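Ayuda Vecinal > Hostelería y pequeños negocios > Limpieza y mantenimiento

Bandejas de plástico negras que se quedan blanquecinas, ¿tienen arreglo?

Publicado por cafetera_sur
Leído 2326 veces

Buenas. Llevo una cafetería pequeña con obrador y tenemos 200 bandejas de autoservicio, casi todas negras y rectangulares, de las que tienen la superficie algo rugosa. Las compramos de la marca Karberg hace dos temporadas y desde diciembre les está saliendo un velo blanco que no se va ni con el lavavajillas ni a mano. Con las claras no se nota, pero las negras parecen sucias aunque acaben de salir de lavar.
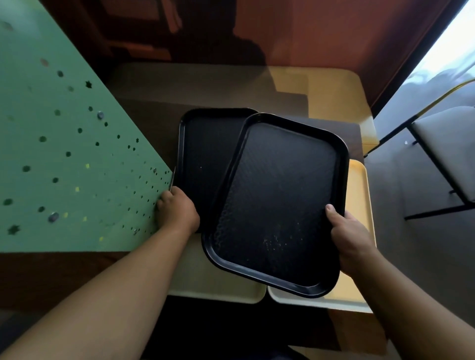
Dos de las negras, sobre el montón de las claras.

He probado con más detergente y salen igual o peor. También he subido la temperatura y nada. El agua de aquí es dura, eso lo sé por la máquina de café, que me toca descalcificarla cada poco. ¿Es cal, es el plástico que se ha estropeado, o las dos cosas? Cambiarlas todas me sale por 2253 euros según el presupuesto que me han pasado y no está la cosa para eso.

grader77
Respondió el miércoles

Por lo que cuentas es cal con restos de detergente. Haz la prueba antes de gastar nada: coge una bandeja, moja un trapo con vinagre blanco de limpieza y frota una esquina. Espera 7 minutos y aclara. Cuando esté seca del todo la comparas con el resto. Si la esquina ha quedado negra, era cal. Si sigue blanca, el plástico está rayado o atacado y eso ya no se recupera.

Si es cal, yo haría lo siguiente. Llenas el fregadero con agua templada y ácido cítrico (dos cucharadas por litro), metes las bandejas por tandas un cuarto de hora, les pasas un cepillo de cerdas blandas y aclaras. El cepillo hace falta por la rugosidad, con la bayeta te quedas en la superficie. No uses estropajo verde ni lejía, y menos lejía junto con el ácido, que suelta gases.

Luego mira la sal del lavavajillas y el abrillantador. En el mío el dosificador llevaba meses atascado y yo echándole la culpa al jabón. Con agua dura, subir el detergente sin arreglar la descalcificación no sirve de mucho.

benkirane_bar
Respondió el miércoles

Yo las tiré y compré marrones. Se ve menos todo.

Panadería Nestcombe
Respondió el jueves

De acuerdo con lo del cítrico, a nosotros nos funcionó en la mayoría. Añado una cosa: no las apiles húmedas. El agua que queda entre una y otra se evapora despacio y deja el cerco justo en el fondo. Nosotros las ponemos de canto en un escurridor y las apilamos por la noche — ocupa sitio, pero se nota.

Lo de la temperatura yo lo bajaría otra vez. Mira por detrás si pone el máximo que aguantan, en algunas viene grabado. Las que se nos quedaron blancas sin remedio las usamos ahora en el obrador para llevar moldes, ahí da lo mismo el color.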